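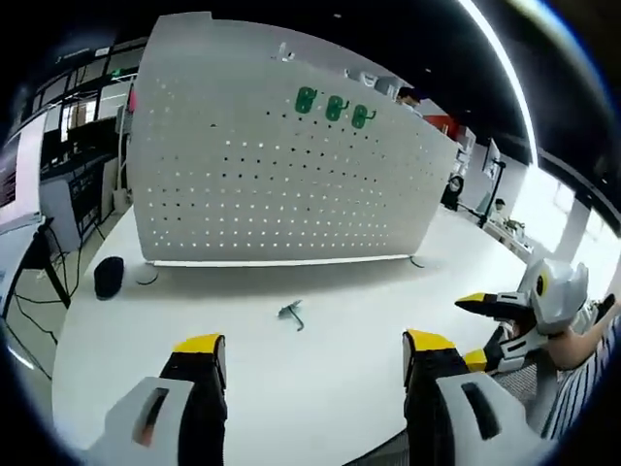 Jekside, 21/05/2020

Progress report to Rukadon, hook placement work package
Prepared by Gisela Troncoso

Demonstration recording for the pegboard task continued through this period. The operator works with two hand-held grippers, one in each hand, and moves the green hooks between the white table and the perforated panel. The wrist views are the only video input to the policy.

263 demonstrations were recorded. Of these, 87 were rejected at review, mostly for lost tracking when one gripper passed close in front of the other. Leandro Urrutia has rewritten the tracking filter and is rerunning the rejected set. We do not yet know how many can be recovered.
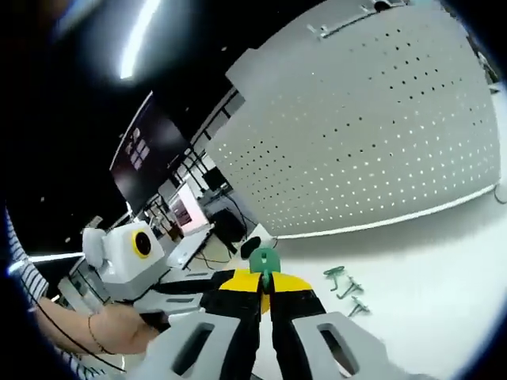 Start positions of the hooks on the table are changed between recordings. Wing-sze Man found that early sessions had too little variation in hook angle, and the instructions to operators now ask for a new angle each time. Regrasping from one hand to the other is allowed but must be labeled.

Training has been run on 3 of the 4 planned data splits. The last is waiting for disk space on the Casum server.

Open items
Finger pad wear: replacement pads ordered, no delivery date.
Time offset between left and right video: fix under test, Bautista Rivadeneira.
Transfer to the fixed arms: scheduled for November, subject to your approval of the revised budget.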